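Mellholm Institute for Assistive Machines
@mellholm
June 16, 2024

1/ Our team has finished the first collection round for Grama, the learning system we are training to handle household fabric. Over the coming posts we set out how the examples are gathered, what we keep and what we throw away. Posts are written by the Mellholm data office.

2/ Grama learns from recorded demonstrations. A trained operator guides two arms through a task, and the cameras and joint readings are stored together. The target for this round was 603 demonstrations of garment handling on a soft surface. The target has been met.

3/ A padded surface was chosen on purpose. Earlier work in March was done on a hard table, and the system became too sure of where the surface was. Upholstery gives a little when pressed, and its edges are rounded. Each demonstration is recorded from a head camera and from small cameras at the wrists. 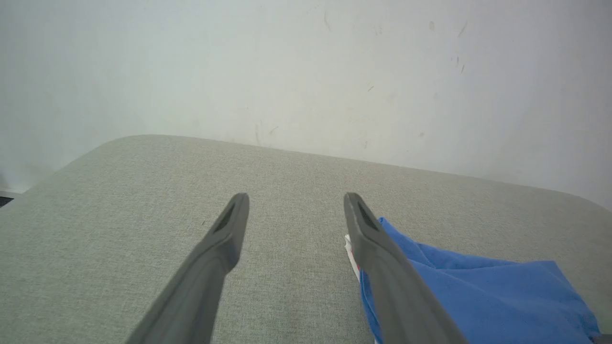 Wrist view: open fingers over the padded surface, blue cloth to the right.

4/ The wrist view matters most in the moments before contact. The head camera may lose a fold behind a finger. At the wrist, the system has a close view of the space between the two tips, and this is the space it must learn to judge.

5/ Garments are put down crumpled, never laid out flat. Operators are asked to drop the item and leave it as it falls. Mark Anthony Javier, who leads the operator group, has written the instruction in one line: "Do not tidy before you begin."

6/ Items with more than one colour are preferred for the early rounds. A garment in a single plain shade offers few clues as to which layer is on top. Stripes, hems and printing help the reviewers as well when they label the recordings.
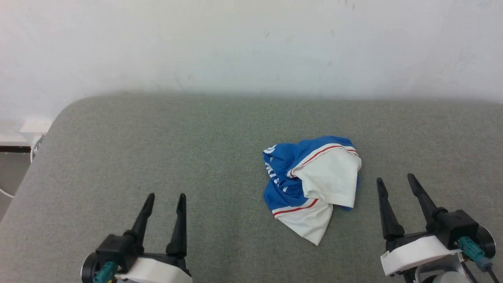

Head view: blue-and-white garment with thin red stripes, both grippers open.

7/ Of the 603 demonstrations, 510 were accepted at first review. A demonstration is set aside if the operator pauses for too long, if a camera drops out, or if the garment leaves the surface altogether. Missed grasps are kept, provided that the operator recovers and completes the task.

8/ On that last point there was some debate. Esmaeil Salehi argued for a clean set containing only smooth attempts. Định Khổng argued that a system which has never seen a miss will have no idea what to do after one. We have kept the recoveries, and they carry their own label so that either set can be used in training.

9/ Camera placement has been the main source of lost time. A wrist camera that has turned by a small amount gives pictures that look perfectly acceptable to a person and are of little use for training. Operators now carry out a short check before every session, with the fingers open over bare fabric.

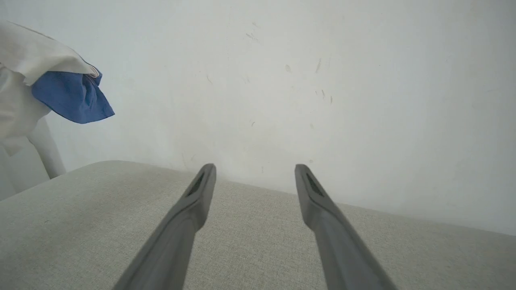

10/ The check is compared with a stored reference, and recording may not begin until the fingertips match it. Amado Talavera prepared the reference set and keeps it up to date when a finger or mount is replaced.

11/ We have made no attempt to improve the background. Walls with marks on them stay as they are. Homes have marks on their walls, and the system should learn to pay them no attention.

12/ A further 143 demonstrations are planned for the second round, using the Lumbao fabric set, which contains heavier items such as towels and knitwear. Of these, 80 will be kept back for testing and will not be used in training at any stage.

13/ The labelling guide has been revised by Mojtaba Farahani and will be published with the second round. Groups wishing to comment on the draft may write to the data office, giving "Cendine guide" as the subject. Comments on the labels for partial grasps would be especially welcome.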